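Pistach Treko 6 phone

No ads in the settings. None on the lock screen either. Runs the Shawky skin, which is light and mostly stays out of the way. Unlocked, dual SIM.

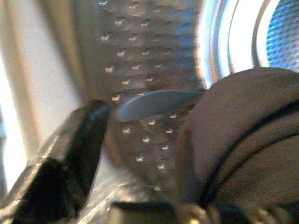 Photo: Pieter Nijs

6-inch screen, flat glass, headphone jack on the bottom edge (yes, still). Battery does 17 hours of talk. Charger in the box, cable too. Three colors: slate, sand, green. Green is low on stock, more comming.

Preinstalled apps: dialer, texts, camera, browser, clock. All of them can be removed exept the dialer.

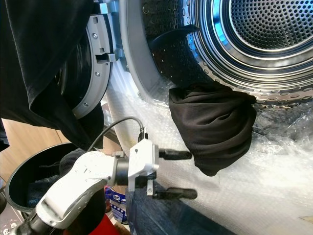

Ringer is louder than the last Treko. New speaker, two openings, top and bottom. Good if you lose phones in laundry. Black clothes slung over an open front-loader door like that, phone in a pocket somewhere in the folds, you'll hear it. Find My Ring works with sound off, press and hold on any paired watch. Not waterproof, so check pockets before the wash. 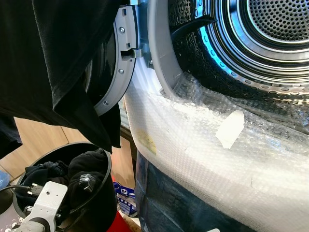 SKARNHAM, April

Shawky update going out now to all Treko 6 units. Fixes the alarm bug and the double notifications. Download is 667 MB, use wifi. Restart takes a few minutes, leave it alone till the home screen is back.

Price includes 3 years of updates. Cases and spare trays sold seperately. Returns: keep the box, sleeve and paper insert. 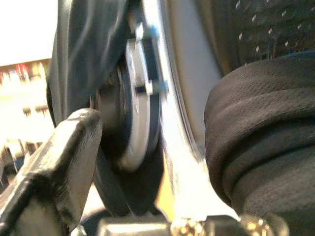 Small caster wheel, silver hub, dark tire.

Ships from Skarnham. Orders in by noon go out same day. Trade-ins at the counter only.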